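Setting up the Drosgate upper-arm monitor

Read this section before the first measurement. Fitting the batteries and setting the clock come first, because readings taken with the clock unset are stored without a time and cannot be corrected later.

Fitting the batteries

1. Turn the monitor over and slide the battery cover in the direction of the arrow.
2. Insert four AA alkaline batteries, matching the plus and minus signs inside the compartment.
3. Slide the cover back until it clicks. All segments of the display light up briefly and the clock starts to flash.

Note: Rechargeable batteries can be used, but the low battery symbol will appear earlier than it does with alkaline ones.

Caution: Do not mix old and new batteries. Take the batteries out if the monitor is to be stored over the summer or for any longer period.

Setting the clock and the user

1. With the clock flashing, press + or − to set the hour. Press SET to confirm.
2. Set the minutes, day, month and year in the same way.
3. Press USER to choose A or B. The memory holds 70 readings for each user. When it is full, the oldest reading is overwritten.
4. Press START/STOP to leave the settings.

The settings are lost when the batteries are changed. Stored readings are kept.

Fitting the cuff

1. Push the air plug firmly into the socket on the left side of the monitor.
2. Remove tight or thick clothing from the upper arm. Do not roll up a sleeve if it presses on the arm; take the arm out of it.
3. Pass the end of the cuff through the metal bar to form a loop, with the fastening strip on the outside.
4. Put the arm through the loop. The lower edge of the cuff should sit two fingers' width above the elbow crease, with the tube running down the inside of the arm.
5. Pull the cuff snug and press the fastening strip down. It should still be possible to slide a fingertip under each edge.

Check that the index mark falls within the range line printed on the cuff. If it falls outside the line, the cuff is the wrong size and the readings will be unreliable. A cuff that is too small usually gives readings that are too high. Other sizes are listed under Accessories.

Caution: Do not fit the cuff over broken or inflamed skin, over a drip, or on the same side as a mastectomy or a dialysis shunt unless a doctor has agreed to it.

Taking a measurement

1. Sit on a chair with a back, feet flat on the floor, legs uncrossed. Rest quietly before starting. Avoid food, coffee, tobacco and exercise beforehand, and empty the bladder.
2. Lay the forearm on the table, palm upwards. The cuff should be level with the heart. Put a folded towel under the arm if the table is low.
3. Press START/STOP. The cuff inflates automatically.
4. Keep still and do not talk until the cuff has fully deflated. The display then shows the upper value (SYS), the lower value (DIA) and the pulse.
5. Wait around two minutes before repeating the measurement on the same arm.

To stop at any time, press START/STOP. If the cuff does not deflate, pull out the air plug.

Note: Blood pressure is often higher in a cold room. Let the room warm up before measuring, and allow extra time after coming in from outdoors in winter. Shivering causes movement errors, shown as E2.

Note: Use the same arm each time and measure at similar times of day, for instance at 7 a.m. before breakfast and again before the evening meal. If the two arms give clearly different results, tell the doctor and use the arm that reads higher.

Error messages

E1: The cuff did not inflate correctly. Check the air plug and refit the cuff.
E2: Movement or speech during the measurement. Rest, then repeat.
E3: Pressure too high in the cuff. Refit the cuff and repeat. If the message returns, contact the supplier.
Lo: Batteries low. Replace the full set.

Warning: Do not start, stop or change any medicine on the basis of home readings. Take the stored readings to the surgery or pharmacy. If there is chest pain, sudden weakness or severe breathlessness, call the emergency services whatever the monitor shows.

Cleaning and storage

1. Wipe the monitor with a soft, dry cloth.
2. Wipe the cuff with a cloth dampened with mild soapy water and leave it to air dry. Do not wash it in a machine and do not iron it.
3. Coil the tube loosely beside the monitor. A kinked tube gives repeated E1 messages.

Keep the monitor away from radiators and direct sunlight.

Section text: Judit Hegedűs. Technical check: Ákos Kun.
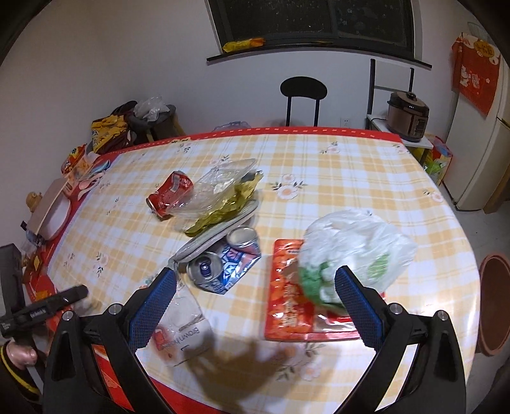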